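洗濯物の部屋干しと除湿について、この冬に測ったことを順に書いておく。長いので連投にする。

1/
前提。寝室とは別の北側の小部屋を干し場にしている。窓は1つ、換気口は1つ、暖房なし。除湿機はKoludbergのコンプレッサー式。運転音の話は今回はしない。

2/
消費電力は強運転で315W。ワットチェッカーを挟んで読んだ値で、起動直後の数分は除いた。弱運転では200W。差は主に圧縮機の回り方で、送風だけならどちらも大して食わない。

3/
電気代は各自の単価で計算してほしい。強で4時間なら1.26kWh。弱で6時間なら1.2kWh。つまり時間をかけて弱で回しても、電力量はほとんど変わらない。ここは測る前の予想と違った。

4/
重さの測り方。脱水直後と乾燥後にハンガーごと台秤に載せ、差を取る。秤はVenleyの荷物用で、最小表示は5g。衣類1着の評価には粗いが、物干し1本分をまとめて量るなら足りる。

5/
綿の厚手パーカー1着で、脱水直後と乾燥後の差が315g。化繊の薄いシャツは誤差に埋もれるので、個別には量らない。

6/
脱水回転数の影響が一番大きい。うちの洗濯機は毎分800回転が標準で、これを下げると乾燥時間が目に見えて延びる。しわを嫌って脱水を弱くする人は、その分の水を除湿機に取らせていることになる。水を抜く手段としては脱水のほうがはるかに安い。

7/
間隔。こぶし1つ分空けろとよく言われるが、効いたのは間隔そのものより風の通り道だった。等間隔に詰めて掛けるより、長いものと短いものを交互にして下に空間を作ったほうが早い。いわゆるアーチ干しも同じ理屈だと思う。

8/
送風。サーキュレーターは衣類の真下から上向き、首振りあり。除湿機の吹き出しを直接当てる方法も試したが、当たる場所だけ先に乾いて反対側が残る。両方使うなら、除湿機は部屋の空気を処理する係、サーキュレーターは衣類表面の空気を動かす係、と分けて考えると配置が決まる。

9/
湿度計は2つ置いた。1つは衣類のそば、もう1つはドアの脇。運転中の差が縮まって、その状態が30分続いたら乾燥とみなす。手で触る判定は冬場はあてにならない。冷えた布は乾いていても湿って感じる。

10/
フード、脇、ウエストの折り返し。最後まで残るのはいつもこの3か所。フードは裏返して別のピンチで広げる。ポケットの袋布も外に出す。

11/
黒い服の話。日光に当てないので退色は減る。ただし乾いたあとの繊維くずが目立つ。干す前に一度振り、乾いてから畳む台の上でもう一度見る。丈の長いものは吊ったままだと裾まで目が届かないので、平らな面に広げたほうが早い。
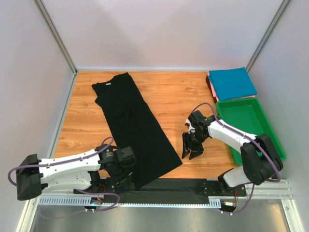

12/
畳むタイミング。除湿機を止めてすぐには畳まない。ドアを開けて室温になじませてからにする。縫い目に残った水分は、積み重ねると隣の服に移る。朝6時に止めて7時に畳む、という運用に落ち着いた。

13/
臭いについて。原因菌の話は専門の人に譲る。手元の記録では、脱水終了から5時間以内に乾いた回に臭いは出ていない。8時間を超えた回では2回出た。いずれも厚手のタオルを詰めて干した日だった。

14/
洗剤はBramwellの液体で固定した。途中で変えると比較にならない。柔軟剤はタオルには使わない。吸水が落ちるのを嫌ってのことで、乾燥時間との関係は測っていない。

15/
部屋の大きさ。同じ機械でも、ドアを開けて廊下とつなげると明らかに遅くなる。閉めたほうがいい。除湿機の適用畳数は空間を一定の湿度に保つための目安で、衣類乾燥の速さの指標としては使いにくい。

16/
室温が低いとコンプレッサー式は能力が落ちる。1月は霜取り運転に入る回数が増え、その間は除湿が止まる。デシカント式なら低温でも動くが、消費電力は上がる。うちは年間の稼働が梅雨と秋に偏るのでコンプレッサー式のままでいく。

17/
フィルター掃除は2週間ごと。衣類の繊維くずを吸うので、居間で使うより詰まりが早い。詰まると風量が落ち、同じ時間で取れる水が減る。タンクの水量を毎回書いていると、落ち始めがわかる。

18/
物干し本体はClamwoodの伸縮式。伸ばしきると中央がたわむ。重いものは両端の脚寄りに掛ける。

19/
まだ測っていないもの。浴室乾燥との比較、毛布、ダウン。浴室は換気扇の排気量がわからないので保留。毛布は秤に載せる方法を考えるところから。

20/
記録は表計算1枚で、列は開始時刻、終了時刻、脱水後の重量、乾燥後の重量、室温、湿度2か所、タンク水量。梅雨の分が取れたらこのスレッドの下につなげる。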